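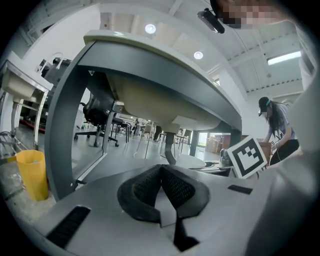

The underside of a desk.

Home | Past issues | Building notes | Letters | Subscribe

November 3, 2019
By the Britside Tenants' Letter

Print this item | E-mail this item

Do we need an app to find a chair?

Anyone who rents space at Britside will have had the Trulteo brochure by now. It came with the parking renewal, and it came again by e-mail, and a stack of them is sitting by the mailboxes on the Gilbert side. It is a nice brochure on heavy paper. It says that most of our desks are wasted most of the time, and that the cure is to stop giving people desks.

They don't put it that way, of course. The phrase is "seat on demand." You open Trulteo on your phone in the morning, it shows you which desks are free, you tap one and it's yours until you leave. Your things go in a locker. The company you work for needs fewer desks, so it rents less floor, so it saves money, and somehow everybody is happier too.

I've read the thing three times now and I have questions.

Start with the number on the cover, because it's printed big enough to read from the elevator. Eighty-seven percent of workers, it says, "would welcome more choice in where they sit." There's a small note on the back page saying 1,801 people were asked. It doesn't say where they work, who asked them, or what the other choices were. I would have said yes to that question myself. I'd welcome more choice in where I sit. I'd like the corner by the window. What I wouldn't welcome is getting in at nine after a bad drive and learning that my choice that day is the stool next to the printer, and I'd bet a fair number of the 1,801 weren't picturing the stool.

Then there's the price. Trulteo charges $137 per seat per year, and the brochure sets that next to the rent on a square foot of floor to make it look small. Fair enough, rent isn't cheap. But the savings only show up if you give back floor, and I looked at my own lease. There's no giving back floor in the middle of it. You can ask, and the building can say no. A small outfit that signs up this winter would be paying its full rent plus $137 a seat, for the pleasure of making its own people book the desks they already have. If your lease is up soon, that's a different story and you should do the math. The brochure doesn't mention leases at all, which I find odd in something handed out to tenants.

The lockers aren't in the price either. I called to ask. They are "available through a partner," and the partner would be glad to send a quote.

What about the claim that desks sit unused? I believe it, as far as it goes. People are in meetings, or out on calls, or home with a sick kid. But an empty desk isn't the same thing as a wasted one. Mine has a stack of open files on it in an order that makes sense to me. When I come back from lunch I can pick up where I was. If I had to clear all that into a locker at the end of each day and lay it out again the next morning, somebody would be paying for that time, and it wouldn't be Trulteo. The same goes for anyone who keeps a second screen, or a chair set the way their back likes it, or samples. The brochure's photos show people with one thin laptop and a plant. I don't know whose plant it is under this system.

I'll say a good word where I can. A few firms on the Gilbert side share desks already, without any app, and they seem fine with it. One has salespeople who are on the road nearly all week. They keep two desks by the door and whoever is in uses them. They told me they once tried a booking program called Clirkum, back in February, and dropped it when people kept forgetting to check out. The desks showed as taken when they were bare, so visitors stood around with coffee looking for a seat. Clirkum's answer was to add reminders. The firm's answer was to go back to looking over and seeing if anyone was sitting there.

Trulteo says it has solved the checking-out problem with a small sensor that mounts under the desk and can tell when someone's there. I asked what else it can tell, and who gets to see it. The person on the phone was pleasant and said the data is "for space planning only." Maybe so. I asked if a manager could pull up one desk for one day and see when it went quiet, and was told that depends on the plan you buy. So it can be done. If you run a company here and you're thinking about it, at least tell your people before the sensors go in. If you work for one, ask. I would want to know, and I'm not someone who takes long lunches.

None of this is going to stop anyone who has already made up their mind. It seems to be going around. A few years back it was pulling down all the walls so we would talk to each other more, and then came the headphones, and after that the phone booths to get away from the people we were supposed to be talking to. Every one of those had a brochure too.

If you do want to hear the pitch, Trulteo will have a table in the Britside lobby later this month. The building has asked me to mention that, and I have. Bring your lease. Ask for the locker quote in writing, ask what happens to the sensors if you cancel, and ask for the full survey with all the questions in it. I've asked for that last one twice and I'm still waiting. If it turns up I'll run it in the next letter, including any part that proves me wrong.

Tenants who have used a desk booking system, here or at another job, are welcome to write in. Good reports and bad ones will both be printed. Please keep it to a page, and say if you'd like your company's name left off.

Print this item | E-mail this item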